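El peluche y la bandeja

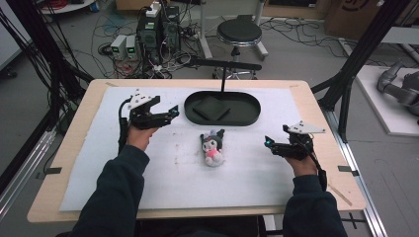 Una persona con las dos pinzas de mano sobre la mesa de grabación de Fomer. En el centro del tablero, el peluche; detrás, la bandeja verde con el bloque.

Llevo una semana dándole vueltas a un trabajo que hace dos años no existía y que, si hacemos caso a quienes lo encargan, tampoco existirá dentro de otros dos. Consiste en coger cosas y dejarlas en otro sitio, muchas veces, con unas pinzas en lugar de los dedos, para que una máquina aprenda a hacerlo.

Fomer tiene un almacén a las afueras donde prepara pedidos de juguete y regalo para varias tiendas, entre ellas Lindance. Peluches, llaveros, cajitas, todo lo que pesa poco y se deforma mucho. Es el tipo de mercancía que las máquinas de siempre manejan mal, y por eso en marzo la empresa reunió a la plantilla de preparación y anunció un programa que llamó "de acompañamiento". La palabra ya me puso en guardia. En mi experiencia, cuando a uno lo acompañan en una empresa suele ser hasta la puerta.

De las 122 personas que trabajan allí, 12 pasaron a las mesas de grabación. Se apuntaron por su propia voluntad, según la dirección. Según dos de ellas, con las que hablé a la salida del turno, la voluntad tuvo la ayuda de un plus pequeño y de la promesa de trabajar sentadas. No me parece poca cosa. Quien haya empujado un carro ocho horas sabe lo que vale una silla, y no voy a ser yo quien se lo reproche desde la mía.

El trabajo tiene su técnica. Las pinzas obligan a olvidar lo que la mano sabe de sobra. Un peluche se coge con los dedos sin pensar, por donde caiga; con la pinza hay que decidir si por la oreja, por la barriga o por una pata, y entrar en ángulo para que no se escurra. Una de las trabajadoras me contó que los primeros días salía con el cuello agarrotado de tanto concentrarse en algo que su nieta hace con tres años. Ahora le sale bien. Le sale tan bien que le han pedido que vaya un poco más despacio, que los movimientos muy rápidos se aprovechan peor.

Me detengo en esto porque los defensores de estos programas repiten que la máquina se queda con lo repetitivo y la persona asciende a tareas de más valor. He estado mirando esa mesa media mañana y me cuesta imaginar algo más repetitivo. En la preparación de pedidos, por lo menos, había pasillos, había compañeros, había un pedido raro que obligaba a subirse a la escalera y a acordarse de dónde estaban las cosas. En la mesa hay un tablero blanco y lo que pongan encima. El valor existe, sin duda, pero se va por los cables.

Y de ese valor casi no se habla. Pregunté a la empresa de quién son las grabaciones. De Fomer, me respondieron, como cualquier otro resultado de la jornada. ¿Y si las vende? Silencio, y luego una frase sobre acuerdos con proveedores. Las trabajadoras firmaron una hoja sobre protección de datos que les garantiza que no se les verá la cara. Muy bien. La cara no era lo que se estaba copiando.

Ya sé lo que se me va a contestar, porque me lo contestaron con mi columna sobre las cajas automáticas: que cada generación ha tenido su agorero y que el empleo ha seguido ahí. Lo acepto a medias. El empleo en general ha seguido; el de personas concretas, en pueblos concretos, unas veces sí y otras no. Hace unos años visité en Guimarães una nave textil donde habían automatizado el doblado y el embolsado. Me la enseñaron como ejemplo de transición sin despidos, y era cierto, no hubo despidos. Hubo contratos que no se renovaron, jubilaciones que no se cubrieron y un turno de noche que desapareció del cuadrante. En las estadísticas aquello no duele.

También conviene desconfiar en la otra dirección, y aquí me aparto de los que ven el fin del mundo en cada brazo articulado. Zosport, que distribuye material deportivo en el mismo polígono, probó un sistema parecido y lo tuvo parado 13 semanas por problemas con las bolsas de malla. Los preparadores, a los que ya se había dicho que su puesto "evolucionaba", volvieron a los pasillos con carros más viejos, pues los nuevos no se habían comprado en espera del robot. Ese es para mí el daño más corriente y del que menos se escribe. La máquina no llega, o llega tarde, o llega a medias, y entretanto se deja de invertir en los que están.

En Fomer nadie me supo decir cuándo estará listo el suyo. Los más optimistas dan un plazo de alrededor de 16 meses. Los plazos de este sector los pongo yo en el mismo cajón que los de las obras del tranvía.

No pido que se desmonten las mesas. Pido cosas bastante aburridas: que el plus de grabación entre en convenio y no dependa del humor de un jefe, que se escriba en algún papel qué pasa con las que graban cuando se acabe de grabar, y que si lo grabado se vende, una parte vuelva a quien puso las manos. Lo trasladé a la dirección y me dijeron que era un planteamiento interesante - también me dijeron que era pronto. Cuando pregunté lo mismo en la nave de Guimarães, me dijeron que era tarde.

A la trabajadora de la nieta le pregunté si le preocupaba estar enseñando a su sustituto. Se encogió de hombros. Le quedan cuatro años para jubilarse y la silla, dice, es buena. Su compañera, que tiene treinta y uno, no contestó y se fue a coger el autobús.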